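Chapter 7
Planning and Budgeting for Service Equipment

Learning objectives

After studying this chapter, the reader should be able to:
Separate the purchase price of a machine from its cost of ownership.
Write a task list that a supplier can quote against.
Set up a site survey for a two-arm machine working in furnished rooms.
Compare two quotations that use different terms for the same items.

7.1 The purchase decision

Chapter 6 dealt with fixed automation, where the machine stays put and the work is brought to it. Equipment for lodging, care homes and laundries is planned the other way around. The machine travels to the work, and the building becomes part of the specification. Door widths, floor coverings, bed heights and charging points all carry a cost, and most of them do not appear in the supplier's quotation.

The running case in this chapter is Larnora, a lodging operator with 374 rooms on a single site. Larnora asked for quotations on machines to assist with bed making and linen handling. It received 2 complete replies, one from Meltus and one from Muli. The Meltus quotation listed the base, the arms and the grippers as separate lines. The Muli quotation gave one price for the whole machine and a yearly fee for service. Neither could be compared with the other until both had been rewritten on a common form (see Table 7.1).

7.2 Starting from the task

A budget should begin with the task list. Each entry names the object handled, the start position, the end position and the condition that counts as finished. "Make the bed" is too broad to price. "Place one pillow at the head of the bed, long edge parallel to the headboard" can be priced, timed and tested.

Soft goods need particular care at this stage. A carton has a fixed shape and a known place to hold it. A pillow or a sheet changes shape as it is lifted, and the gripper has to close on an edge that may be folded under. The planner should therefore ask for gripper wear parts as a separate line – fingertips, pads and cables – and should budget for a spare set from the first year.
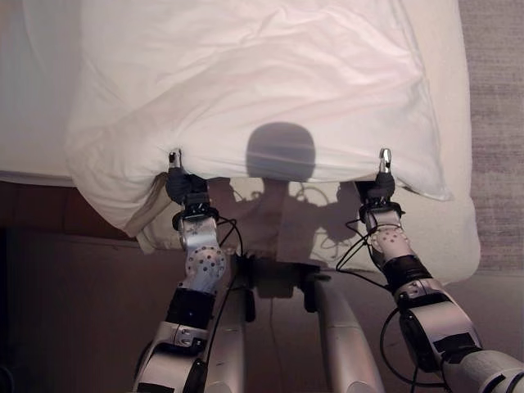

Reach is the second item to settle. The arms must cover the working area from a position the base can occupy, and the bed frame limits how close the base can come. Larnora measured bed height and frame depth in each room type before it approved a trial. Of the rooms surveyed, 81 needed furniture moved before a machine could pass along the side of the bed. The labor for that work was charged to the project, under site preparation.

7.3 Direct and indirect costs

Direct costs are those on the supplier's invoice: machine, tooling, delivery and commissioning. Indirect costs fall on the buyer. They include staff training, floor repairs, network access, storage space and the hours lost while a room is held for testing. Larnora used Cukico, a planning worksheet, to record both kinds against the same task list, so that a task dropped from the project also removed its share of the indirect costs.

Freight and installation are treated as part of the capital cost in this book. Service fees and wear parts are treated as operating costs – even when the supplier bundles them into the first payment. Section 7.4 applies this rule to the Meltus and Muli quotations line by line.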